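Where Coffee Comes From
A guide for young readers from the Stellono Museum of Food and Farming
Ages 8 to 11

Many grown-ups drink coffee every morning. Most children know its smell long before they are old enough to try it. Coffee is a plant product, like orange juice or cocoa, and it travels a long way before it reaches a kitchen. This guide explains how it grows, how it is prepared, and why people in so many countries work with it.

Is it really a bean?
The word "bean" is a little misleading. Green beans, black beans, and kidney beans all grow in pods and belong to the same plant family. Coffee does not belong to that family. A coffee bean is the seed of a small fruit called a coffee cherry. People began calling the seeds beans because of their shape, and the name stayed.

Most coffee cherries hold two seeds. The seeds grow with their flat sides facing each other, a bit like two halves of a peanut. Sometimes only one seed grows in a cherry. It has more room, so it becomes rounder. This kind of seed is called a peaberry.

Where coffee grows
Coffee plants need mild weather all year. They cannot live through a hard frost, and they do not do well in very strong heat. For this reason, most coffee is grown in a wide band around the middle of the Earth, near the equator. Geographers call this area the tropics. Some people who work with coffee call it the Bean Belt.

Brazil grows more coffee than any other country. Vietnam, Colombia, Ethiopia, and Indonesia also grow a great deal. In the United States, coffee is grown in Hawaii.

Two kinds of coffee plant provide nearly all the coffee that people drink. Arabica usually grows in cooler places, often on the sides of mountains. Robusta can grow lower down, where it is warmer, and its seeds contain more caffeine.

From flower to fruit
A young coffee plant takes three or four years to produce its first good crop. Before the fruit comes, the plant has small white flowers that smell something like jasmine. The flowers last only a few days. Tiny green fruits then begin to form, and over several months they grow larger and change color. Most kinds turn red when they are ripe, although some turn yellow or orange.

The cherries on one branch do not always ripen at the same time. On many farms, workers pick the ripe ones by hand and leave the green ones to grow. They may return to the same plant several times in one season. On large, flat farms, machines are sometimes used to shake or brush the fruit from the branches.

Getting to the seed
Once the cherries have been picked, the seeds must be taken out and dried. There are two main ways to do this.

In the dry method, whole cherries are spread in the sun and turned often so that they do not spoil. When the fruit has dried, its outer layers are removed by machine.

In the wet method, a machine takes off the skin and most of the soft fruit first. The seeds still have a sticky coating, which is loosened and washed away before drying.

At the end of either method, the seeds are pale green and hard. They have a grassy smell and do not taste like coffee. In this form they are called green coffee, and they are packed into sacks and sent by ship to other parts of the world.

What roasting does
Roasting is the step that gives coffee its familiar color, smell, and flavor. The green seeds are placed in a very hot drum that keeps turning so that they heat evenly. First they become yellow, and then they become brown. Water inside the seeds turns to steam and pushes outward. After several minutes the seeds make a popping sound, much like popcorn but quieter. Roasters call this the first crack.

Roasted beans are lighter in weight than green ones because much of their water has gone. They are also larger. If roasting continues for a long time, oil may rise to the surface and make the beans shine. The long crease down the middle of each bean remains and is easy to see on a dark roast.

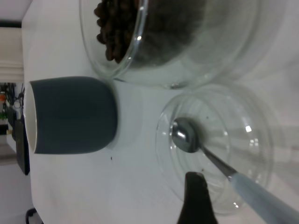

Grinding and brewing
Whole roasted beans must be ground into small pieces before they are used. Hot water can reach more of the coffee when the pieces are small, and the flavor moves into the water more quickly. Very fine coffee looks like powder and is used in espresso machines. Coarser coffee, which feels more like rough sand, suits slower methods.

Mixing hot water with ground coffee is called brewing. A paper or metal filter is often used to keep the grounds out of the cup. In some countries, very fine grounds are boiled with the water and allowed to settle at the bottom.

Why is coffee a drink for adults?
Coffee contains caffeine, a natural substance that makes people feel more awake. In the plant, caffeine helps to keep some insects away. In people, too much of it can cause a fast heartbeat, shaky hands, and trouble sleeping. Children's bodies are smaller and they need more sleep, so doctors generally advise that children do not drink coffee.

An old story
A well-known tale from Ethiopia tells of a goatherd named Kaldi. He noticed that his goats became lively after eating red berries from a certain bush and would not settle down at night. Historians cannot say whether Kaldi was a real person. They do know that people in Yemen were making a drink from coffee by the 1400s and that the custom spread from there to many other lands.

Words to know
Caffeine: a natural substance in coffee, tea, and cocoa that makes people feel more awake.
Coffee cherry: the fruit of the coffee plant.
Equator: the imaginary line around the middle of the Earth.
Green coffee: coffee seeds that have been dried but not roasted.
Peaberry: a single round seed found alone inside a coffee cherry.

Something to try at home
Ask an adult to help you find the coffee, tea, and cocoa in your kitchen. Read the labels together and look for the name of a country on each one. Then find those countries on a map or globe. Notice how far each one is from the equator.

Visiting the museum
The plant gallery at the Stellono Museum has 14 living coffee plants. They are most likely to be in flower in February. School groups may book a guided visit through the education office. Please do not touch or pick the fruit.

Text by Jeanie Purves, Education Department. Plant information reviewed by Ryota Tsuji, Curator of Living Collections.
Page last updated September 26, 2019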